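**Stand: 18.05.2020.** Fragen, die uns zur Ferienwohnung in Amden immer wieder erreichen. Wer trotzdem anruft, bekommt dieselben Antworten, nur langsamer.

### Wann kann ich anreisen?

Ab 16 Uhr steht auf vielen Portalen, bei uns gilt 18 Uhr. Die Portale wurden mehrfach darauf hingewiesen und bleiben gelassen.

### Gibt es WLAN?

Ja. Es reicht für E-Mails und bei gutem Wetter für einen Film. Das Passwort klebt innen an der Schranktür im Flur.

### Was gehört zur Küche?

Geschirr für 6 Personen, ein Backofen mit eigenem Temperament und Tischtücher, über deren Muster wir nicht diskutieren. Kaffee und Salz bitte selbst mitbringen.

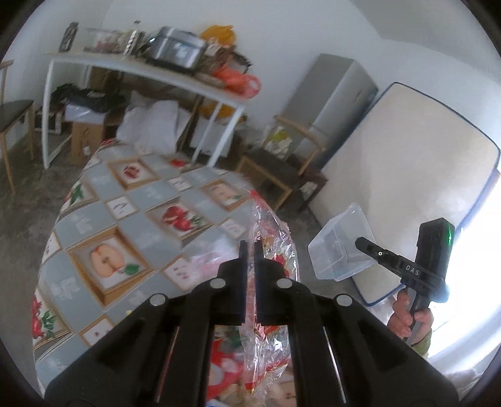
Angebrochene Vorräte dürfen Sie dalassen, sofern Sie sie selbst noch essen würden. Die halbe Tüte Paniermehl vom letzten September zählt nicht dazu.

### Sind Hunde erlaubt?

Kleine ja, große nach Absprache. Was klein ist, entscheiden wir. Ein Bernhardiner war es bisher nie.

### Wie hoch ist die Kaution?

400 Franken, bar. Sie kommt vollständig zurück, wenn der Schlüssel es auch tut.

### Der Schlüsseltresor geht nicht auf. Und nun?

Code eingeben, *dann* drehen. Wer zuerst dreht, fängt von vorn an.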